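Tovstead hall: lighting and floor notes for users

The large hall at Tovstead is back on the booking sheet from Monday. Groups carrying kit in and out should read the two notes on lighting and floor use before they arrive.

1. Lighting

The hall is lit by long fluorescent fittings fixed along a white corrugated ceiling, with thick white beams crossing between them. Replacement tubes are 4000 K and are held in the Marklow store. Report a failed tube by its bay letter. Do not move a fitting to cover a dark patch — the spacing is set for the whole room. 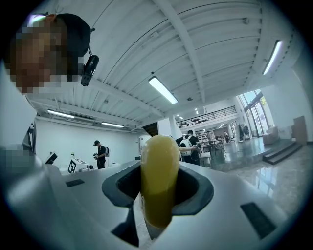
2. Floor and backpack units

The glossy grey floor shows scuffs quickly. Backpack units are to be put on and adjusted standing, one person wearing and a second handling the straps and cables. Loose cables should be secured before the wearer walks off. The load limit for the raised platform is 390 kg, and units must not be left on its edge. Floor pads from Escobedo are on order, in packs of 3.
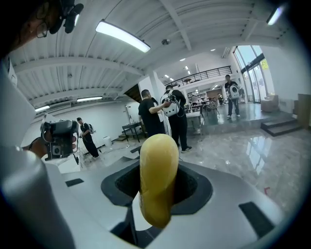
Nata Facilities and Equipment Team

Bookings for September close at 1000 on Monday. State the number of backpack units and whether the platform is needed. Sessions run for 2 hours, including time to clear the floor.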